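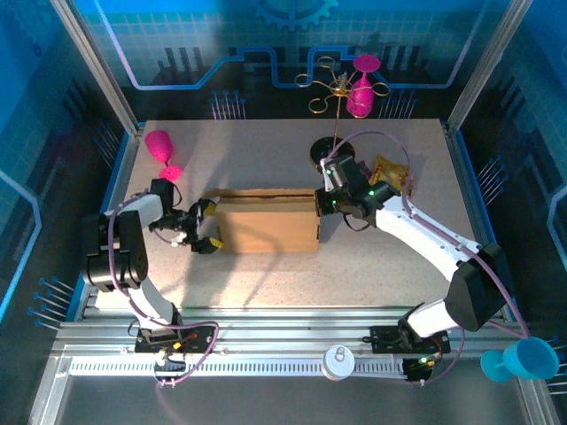
Según Consuelo Barrios, el problema de Welen es que todo el mundo lo escribe como si fuera tonto, y en los juegos no lo es, solo llega tarde a las conversaciones. Me lo soltó nada más sentarnos, antes de que yo pudiera abrir la libreta, y Julián Olmedo asintió con la boca llena de tostada.

Llevaba meses queriendo hablar con los dos. Entre ambos firman «La torre de Iyamu», el fanfic que me ha tenido despierta hasta las tantas medio verano (43 capítulos, y los he leído todos, algunos dos veces). Quedamos a las 10 de la mañana y se nos hizo la hora de comer.

«Empezó como una tontería», me dice Julián. «Yo quería saber qué hacía Dremard mientras los demás estaban en la batalla del puerto, porque en el juego desaparece y luego vuelve con otra capa. ¡Otra capa! ¿De dónde la saca?» Escribió una escena corta, la colgó en un foro y Consuelo le contestó con una lista de errores de cronología. Él se enfadó muchísimo. Ella también, me parece, aunque ahora lo niega.

El caso es que a las pocas semanas ya escribían juntos. Se reparten los personajes: Julián lleva a Dremard y a los villanos, Consuelo se queda con Welen y con Serkel, que es mi favorita y a la que le hacen cada cosa... Le pregunté por el capítulo del faro, claro. «Lo reescribí 7 veces», dice ella. «En la primera versión Serkel perdonaba a su hermana. Me parecía precioso, pero no me lo creía ni yo». Julián quería que hubiera pelea, con monstruos saliendo del agua y todo – y al final la hubo, pero en el capítulo siguiente.

Me interesaba saber cómo llevan los comentarios. Julián los lee todos, Consuelo le pide que se los resuma y que se salte los que empiecen por «en el canon». Un lector les mandó un mapa de Iyamu dibujado a mano, con los túneles y hasta las tabernas, y desde entonces lo usan ellos para no perderse. De ahí salió el pasadizo de la cocina.

¿Y el final? Ahí se miraron. Quedan 4 capítulos, están esbozados y no se ponen de acuerdo en quién se sienta en el trono. «Dremard no», dice Consuelo. «Ya veremos», dice Julián. Quieren publicar el primero en septiembre, si él termina a tiempo la escena del juicio, que de momento son dos páginas de gente gritando.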